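Rüdiger Sauerland keeps the broken clip in his desk drawer. It is a black plastic cable clip, and it cost him 12 working days.

Sauerland runs the handling tests at Jarura, where robot arms are taught to pick up and pass on small consumer goods. In June one of his arms stopped halfway through a lift and let go of the phone it was holding. Nobody was hurt and the phone survived. The same thing happened again the next morning, and then not for a week.

"A fault that comes every time is easy," he says. "You find it before lunch. This one came when it felt like it."

His first suspect was the grip itself. A phone held upright by its edges gives the fingers very little to hold, and the side buttons are in the way.

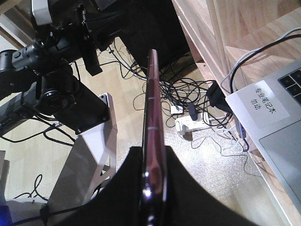
A phone held upright in the gripper fingers at Jarura.

The team changed the closing force, then the finger pads, and then ran 200 lifts without a drop. Sauerland wrote in the log that the fault was cleared. He now calls that entry a mistake.

"I had tested lifting. I hadn't tested lifting and then turning the wrist, and both drops had come after a turn."

Once the turn was put back into the test, the arm dropped the phone on the third lift. The controller, supplied by Drarnis, reported a loss of signal from the gripper lasting a fraction of a second. It was set up to treat that as a restart, and on a restart the gripper opened.

The signal was being lost in a cable. The clip that held it clear of the joint had cracked, and on certain turns the cable was pulled tight at the plug. From outside it looked fine.

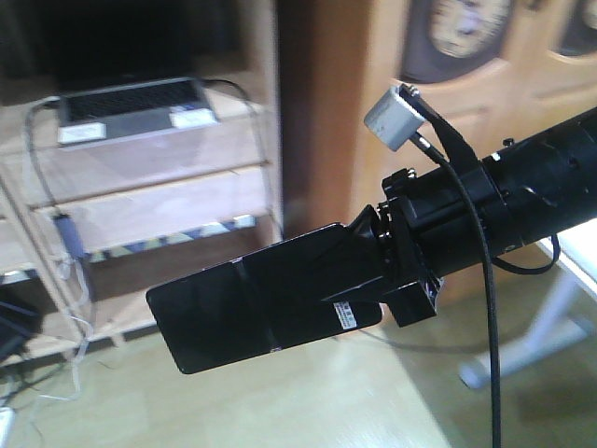 A robot arm and its gripper at Jarura.
Text: Dirk Pfeiffer, staff writer, automation and workplace safety

Sauerland has since had the cable replaced, and each arm now gets a pull check at the plug before the first run of the day. The slack is checked with the wrist turned fully both ways. It takes 3 minutes an arm, and he admits that people grumble about it.

The bigger change is in the settings. After a lost signal the gripper now stays shut and the arm stands still until someone has looked at it and pressed reset. Hinrichs, the firm that carries out Jarura's safety reviews, had raised the point the year before, but it had been put down as minor.

"It was a phone," Sauerland says. "If it had been something heavy over somebody's foot, we would not have called it minor."

I asked whether staying shut is always the safer choice. He said no. If a hand is caught, the gripper has to be opened quickly, so there is a separate release for that, and everyone who works near the arms has to show that they can find it.

He has also asked for the loose cables on the floor to be dealt with. They had no part in the fault, but he noticed during the search how often he was stepping over them – usually while looking at a screen.

The log entry from June is still there, with a line added underneath in his name: "Not cleared. See cable."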